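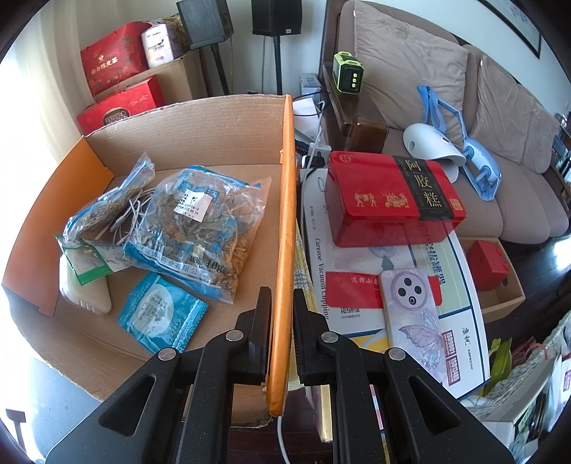 Gripper versus box. The orange edge is the part we care about.

I have spent three years learning control theory so that I could hold two finger pads over the side of a cardboard box. My parents ask how school is going and I say "busy."

The project is called Stilliser and it belongs to the robotics club at Mamani, where I am the person in charge of boxes. Our entry for the Zivau student contest has to tidy a living room, and somebody has to show it how. So I carry the gripper through the motions by hand, one short clip at a time, and the clips go into Stumau, our homemade training code, which was named late at night and it shows.

We have 2,369 clips. Of those, 457 are cardboard, and I threw out 171 of the cardboard ones last weekend for going too fast, too slow, or straight into the side of the thing I was supposed to be grabbing. I'm told the arm will copy whatever I do. I have started watching my posture.

Cardboard is nastier than it looks. A worn edge has creases and scuffs, and the pads have to straddle it before they close. Come in a little crooked and one pad lands on top of the wall. Then there's what's inside. Bags of dried herbs are clear plastic, which our depth code treats as a rumor, and a tangle of thin white cables is something I don't want near any robot I have to repair.

The rules also say the room has to be "lived in." A sofa, two speakers, a red gift bag, a phone lying face down on a flat white box — I think we have that one covered. The checklist runs to 22 items and I skipped the one about lighting.

Next up is flaps. Folding a flap down takes two hands and we have built one gripper, so either we build another or I get very good at using my elbow. The deadline is in December. The vote so far is for the elbow.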